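Section 4. Preparing the Kitchen Work Area and Setting the Household Schedule

This section applies to all shared kitchens in the Jesley residence at Clonlow. Residents should complete Section 3 (Keys and Storage) before they begin. Revised Jul 15, 2018.

4.1 Before first use

1. Confirm that the main water valve beneath the sink is open.
2. Wipe all work surfaces with a damp cloth and mild soap. Do not use bleach on the tabletops.
3. Read the posted schedule and note the hours assigned to your household. Each household is assigned 6 hours of reserved kitchen time per week.
4. Learn the labels on any control before you press it. Labels are short and may not explain the full function.
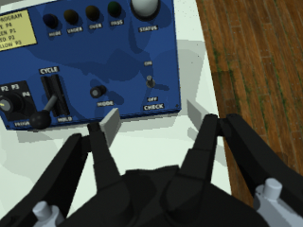

Figure 4-1. Push buttons marked MODE, VIDEO, OVEN and PASS.

CAUTION: Do not cover labels with tape, magnets or notices. A label that can no longer be read must be reported to the residence office.

4.2 Reserving additional time

1. Obtain a reservation form from the residence office.
2. Enter your household number, the hours requested and the number of guests. The limit is 13 guests.
3. Return the form to Annunziata Colombo at least four days before the date requested.
4. Keep the stamped copy. It must be shown if two households claim the same hours.

NOTE: Requests for September are accepted only after the summer schedule has closed.

4.3 Arranging the work surface

1. Keep food preparation at one end of the table and serving dishes at the other.
2. Place hot cookware on a heat-resistant mat at all times.
3. Leave a clear space of 26 inches at the end nearest the door, so that others may pass with trays.
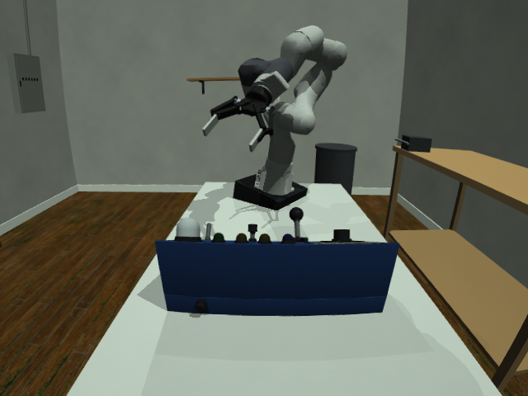

4. Store knives in the locked drawer when preparation is complete. The drawer key is kept with the household key ring and may not be copied.
5. Remove all personal items at the end of the reserved period. Items left overnight are taken to the office and held for six days.

CAUTION: Children under 13 may use the kitchen only with an adult resident present.

4.4 Reporting a fault

Report faults in writing to Amedeo Mancuso at the Zendville office. State the kitchen number, the item affected and the time at which the fault was noticed. Do not attempt repairs.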